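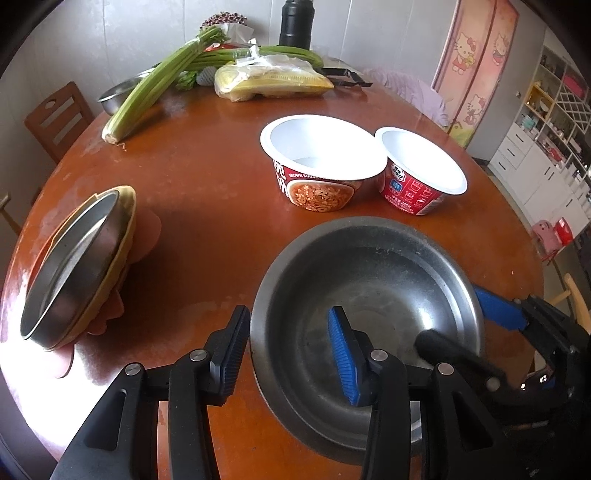

Viria Supper Club

A round table and a bowl with a face

Ghada Farah has run our Friday suppers out of the same room for long enough that she talks about the table as if it were a cousin. "It's round, it's reddish, it's scuffed all over, and I wouldn't trade it," she told me, pouring tea before I'd even sat down. She paid 40 dollars for it, and the varnish was already worn when she got it home (she has been meaning to refinish it, and she laughs when she says so).

I asked about the steel pan with the black handle. "Oh, that one does everything! Eggs, greens, onions. It's scratched, sure, but so am I."

And the instant noodle cups? She eats them happily, she said, usually at lunch, when there's only her to feed.

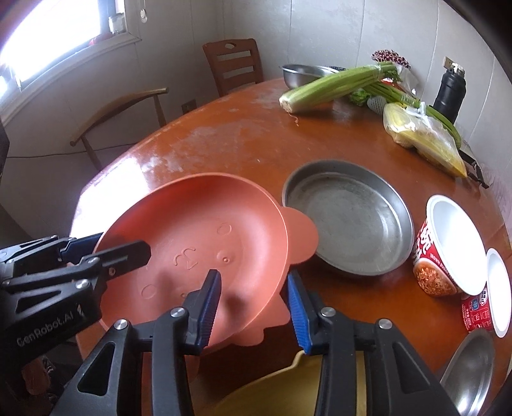 The pink bowl

We got to the silicone bowl last, the one with ears and a little animal face at the bottom. "My nephew picked it out, and now the grown-ups argue over it," Ghada said. "Dezső Hajdu asks for it by name. He calls it Rananach, and I've given up asking why."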